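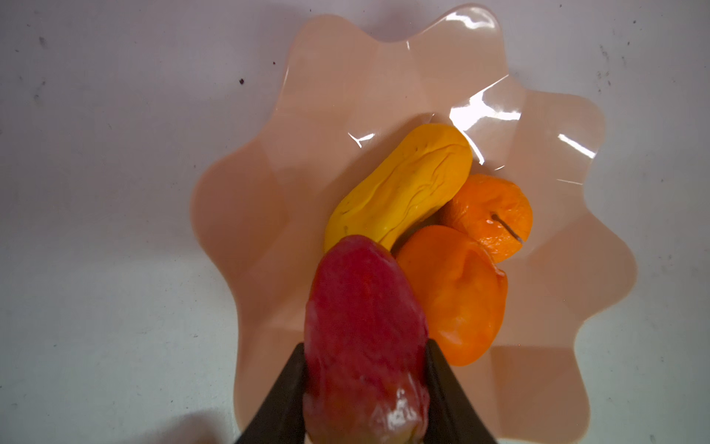 4.2 How we asked anglers about their catch

I spent most of April sitting on an overturned bait bucket at the Zuvidell landing, so let me start with the part of the method that changed the most once I got there. Our plan was to catch every angler as they came off the water, measure the fish, and run through the full questionnaire on the spot. People who have been up since four in the morning want breakfast, though, and they told me so (one of them very loudly!). By the second weekend I had cut the landing interview down to three questions and moved everything else to a phone call that Emiko Nakajima made in the evening. She got much better answers than I did.

The three questions we kept were how long you fished, what you fished with, and how many fish you let go. That last one matters a lot for a derby like the one at Grukovico, where only a single fish per person goes on the scale and the rest are released. If you only look at the weigh-in sheet you miss nearly all of the fishing.

We ended up with 172 landing interviews, 40 of them from the derby itself and the others from ordinary days before and after. I tried to keep the two groups apart in the notes, and mostly managed it, except for one rainy Saturday when derby boats and regular boats came in together and I had to sort them out later from the launch tickets. Adelino Cordeiro, who runs the launch, went through his ticket stubs with me for an entire afternoon, and I owe him for that.

Figure 3. Table at the Zuvidell field station: scalloped dish with artificial fruit.

4.3 Remembering fish you let go

Asking people to remember released fish is a shaky business and I don't want to oversell it. Anglers tend to round. We saw a lot of fives and tens in the release column, and hardly any sevens, and I can't believe the salmon were arranging themselves that way for our benefit. Emiko's phone calls helped a little here, because she asked people to go back through the day one spot at a time (the Rieger bar first, then the channel, then the mouth), and quite a few of them changed their number while they were talking to her. When the two numbers differed we used the one from the phone.

We also handed out pocket cards so people could mark each fish as it happened. Of the 40 cards we gave out, 10 came back with anything written on them. One was used to keep score in a card game. I still think the cards are worth trying again, maybe with a pencil tied on, but we left them out of the analysis in Section 5 and the numbers there come from the interviews alone.

Lengths of the weighed fish were taken on the derby's own board at the Hindadeck dock, to the nearest half inch, and I checked the board against my tape every morning before the first boat came in.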